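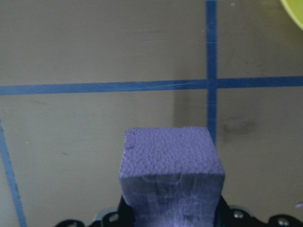 Wrist view with the block in the fingers, blue tape grid on the table behind it.

Foam block demos: grasp is fine, placement is off by most of a cell

Posted by Tonantzin Nava
Tags: imitation learning, wrist camera, data collection

I am collecting teleoperated demonstrations for a single task: pick up a purple foam block and set it down in a named cell of a grid marked on the table in blue tape. The only input is the wrist camera plus joint positions. No overhead view. The grid is there so I can vary the start position in a controlled way and write down which cell each episode starts and ends in.

So far I have 269 episodes, recorded with Lutent and stored in its default layout. 215 are used for training and the rest are held out. The policy closes on the block reliably from any cell. Once it has the block, it carries it in the right general direction and then releases early or late, usually toward the far side of the target. Held-out loss looks normal and keeps going down, so the loss is not telling me much.

Things I have already checked:

Camera mount is tight. I compared the first image of the first session with the first image of the last one and the gripper housing sits in the same pixels.

Timestamps on the joint data and the camera agree to within one tick.

The target cell is passed as a row and column pair, and I confirmed by hand that the labels match the video.

My suspicion is that the block hides too much of the table once it is held. In the attached view the top of the block covers the area right in front of the fingers, and the vertical strip disappears behind its upper right corner. The nearest crossing is still visible, but it looks the same as every other crossing. Would more episodes fix this, or should I change the setup first? I would prefer not to throw away what I have.

Juvport_bench
Accepted by the poster

Change the setup first. Your view during the carry has a block that hardly changes from one image to the next, plus a piece of a repeating pattern. From a single image the policy has little to separate one cell from its neighbor, so it has to get that from joint positions. That can work, but only if the joint positions in the data cover the grid well.

Before recording anything, plot the end cell of every episode. If your operators favor a few cells, the model will drift toward them and your loss will hide it, as the held-out set has the same bias. Then plot the height at release. People lower the block at different speeds and let go at different heights, and a policy trained on that mix releases somewhere in between.

If both plots look reasonable, do the following.

Give the crossings something to tell them apart. A small printed marker at each one is enough. Keep the markers in place at run time, or the policy will fail without them.

Feed a short history of images instead of one. Six is a usable number at ordinary camera rates. The strip that is hidden behind the block now was visible a moment earlier in the approach.

Record correction episodes. Start with the block already held, slightly off the target, and have the operator move it over and release. These are short and cheap. On the Xolalpa arm we went to 602 episodes in total, and the corrections helped far more than the full-length ones did.

You can keep the existing 269 for the grasp portion. Cut them at the point where the block leaves the table and train the carry on new data, or mix them in at a lower weight.

One more point. There is a darker smudge on the table to the right of the vertical strip in your image, and marks on the tape near the crossing. A policy will use those as landmarks. Fine while the table stays the same, but write it down somewhere — if the tape gets replaced in April and performance drops, you will want to know why.

fotiswood_lab

Agree with the above on end cells. We had the same symptom at Fotiswood and it was a label problem: row and column were swapped in one session, and everyone had checked the other sessions. Check every session, not a sample.

I would also look at the foam. It squeezes, so the finger opening when held is not one fixed value. If your script uses an opening threshold to decide "held" or "released," the event will land on different ticks in different episodes. Use the commanded value for segmenting.

pkr

add an overhead camera, problem solved

Tonantzin Nava, replying to pkr

The overhead view is excluded by the project, as stated in the post.

Tonantzin Nava, replying to Juvport_bench

Plotted both. Release height is tight. End cells are not: the two columns nearest the operator have most of the episodes and the far row has very few. I will rebalance the cell schedule, add markers at the crossings, and record the held-block corrections as a separate set. The row and column labels are correct in all sessions.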